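Sunton Fern Wipe-Clean Table Cover
Sumside Home / Kitchen and Dining / Table Covers

Item 408
In stock
Ships in 2 working days

A printed table cover for kitchens, packing tables and market stalls. The pattern is gray fern fronds and sprigs on a white ground, with small round blossoms in a soft orange-beige. It is drawn at a fairly large scale, so it still reads as a pattern when half the table is covered with produce.

The Sunton range was designed by Hauwa Yusuf and is printed for us by Trutatska. Fern is the lightest print in the range. If you want something that hides marks between wipes, look at Sunton Bramble (item 372), which has a dark ground.

Details
Coated face, woven backing
Matte finish
Sold by the length, cut to order
Edges are left raw and will not fray
Not suitable for outdoor use all year round

Using it with fruit
Many of our customers use this cover for sorting and packing soft fruit. Berry juice wipes off the coated face with a damp cloth if you get to it the same day. Dark grape and blueberry juice left overnight can leave a faint shadow, mostly on the white parts of the print. A little dish soap and a second wipe will usually take care of it. Do not use bleach or a scouring pad.

Clear clamshells and trays slide easily on the matte face. If you are filling containers on it, put a damp cloth under the one you are working on. 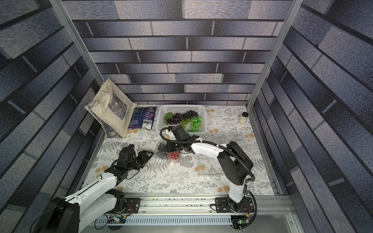
Keep baskets of unwashed grapes toward the back of the table and the clamshells in front, where you can reach both sides of the lid. Perforated baskets let water through, so stand them on a towel if the fruit has just been rinsed.

Fitting
Unroll the cover face up and leave it flat for a few hours before cutting. Fold lines from shipping drop out on their own in a warm room. Do not iron the coated face. For a fixed worktop, cut it flush and hold it with double-sided tape along the back edge only.

Customer comments

Abimbola Ugwu
Bought in October for the table where we box up berries. Cleans well. The color is a bit grayer than it looked on my screen but I like it.

Evander Gunn
Good cover, and thicker than the old one I had from Sani. Took two days to lie completely flat at one corner.

Somtochukwu Obi
I ordered Fern and the matching shelf liner (item 338). The prints line up if you take the time to trim them. Would buy again.

Returns
Uncut rolls can be returned in their original sleeve. Lengths cut to order cannot be returned unless there is a fault in the print or coating. For samples, write to Ifeoma Adebisi at the Sumside order desk and give the item number.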